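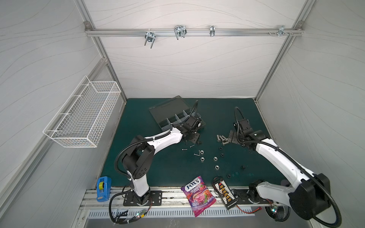
I finally sorted the hardware drawer in the garage, and it took most of a Tuesday. When we moved to Grekside everything small went into ice cream tubs: wall plugs, hose washers, picture hooks, the feet off a couch we no longer own. Every job since then has started with me tipping a tub onto the bench and poking through it.

The first thing I did was throw stuff out. Stripped screws went, and so did anything rusted together. I kept the odd bolts longer than I should have and then binned those too. I don't have a single piece of furniture left that takes an imperial thread, apart from the old vice, and that has all its bolts.

Next I sorted by job instead of by size. I tried sorting by size at the last house and it lasted about a month. What I want when I go out there is "the stuff for hanging things on plasterboard" or "the stuff for the garden taps". So the plasterboard anchors now live with the screws that fit them, and the tap washers are in with the thread tape and the little brass olives.

Hooks and brackets were the awkward ones. They don't stack, they tangle, and one big bike hook fills a whole compartment. Robel Tamiru up the road keeps his on a length of rail screwed to the studs, so I copied him. Anything longer than my hand hangs up. Anything smaller goes in a divided tray with a lid. I'd stick with clear trays if you're buying. I had a couple of solid green ones and never opened them.

Labels: I used masking tape and a marker. I did look at label makers, but tape peels off cleanly when I change my mind, and I've already changed it on the one marked "electrical", which is now fuses only.

The wood screws were the biggest lot. I had a box of 400 decking screws left over from the back steps, so those stayed in their box on the bottom shelf. The 30 mm ones get used the most and are at the front.

Things I still haven't dealt with:

- the jar of keys, none of which open anything here
- curtain fittings from the old place
- a Halvorsen hinge set with one hinge missing
- spare shelf pins, at least three different kinds

Sem Verstraete has offered to take the curtain fittings for his shed windows. He can have the hinges as well if he wants them.

I fixed the laundry door on Saturday arvo and found the right screws straight away. The door still sticks at the bottom when it rains, so the plane is coming out next, once I remember which shelf I put it on.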